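Chain cleaning without wrecking the kitchen

I've been cleaning bike chains in our flat in Torbridge for 19 years, and I've only had one proper disaster (sorry, white tea towel!). My trick is an old jam jar. Drop the chain in, cover it with degreaser, lid on tight and shake it like a cocktail.

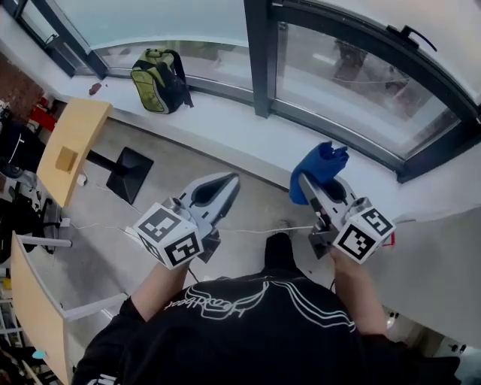 Then fish it out with a bent spoke, rinse it in warm water and hang it up overnight. Don't rush the drying! I once oiled a damp chain and it squeaked all the way to Breltside, 18 km of it.

For oil, one drop per roller is heaps. Spin the cranks backwards for a bit, then wipe off everything you can see. The stuff on the outside only picks up grit.
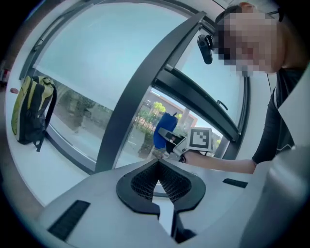
Short hair, leaning in from the right.

I get a fresh chain every March whether it needs it or not, and I keep the old quick link in a film canister as a spare. Got me home twice so far. Tip the dirty degreaser into a tin for the council drop-off, never down the sink.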